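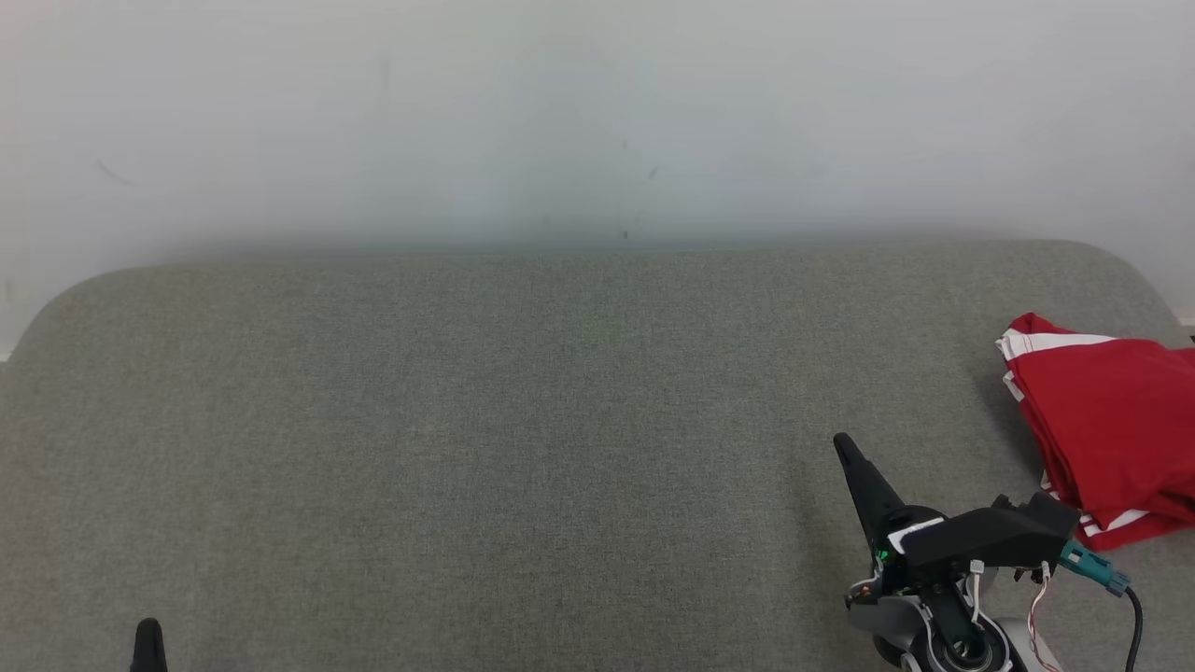 Slow Evenings and a Long Book

September 12, 2024

I started reading on paper again in April, after a few years of mostly looking at my phone after dinner. The first book was a used copy of The Gullen Road, a family novel that runs to almost 200 pages before anyone leaves the farm. I liked it more than I thought I would.

My rule is simple. The phone goes in the kitchen drawer at 9 and I read until I get sleepy. Some nights that means two chapters. Some nights it means a page and a half, and I have to read it over the next day.

I have finished 19 books so far. Most came from Painemal, the used bookstore next to the bus stop, where paperbacks sit on a cart by the door and the mysteries are shelved in no order at all. I gave up on two. One was a history of salt that I may try again in winter.

What has changed is mostly sleep. I fall asleep faster and I wake up less. I also remember plots again, and for a while I couldn't have told you what happened in anything I read.

I don't keep a log or give stars. I write the month inside the back cover and pass the book on if I'm not going to read it twice.

Right now I'm on page 168 of Lesetti, a slow mystery set on a ferry. The cook did it, I think. I'll probably be done by the weekend, and then it's back to the cart.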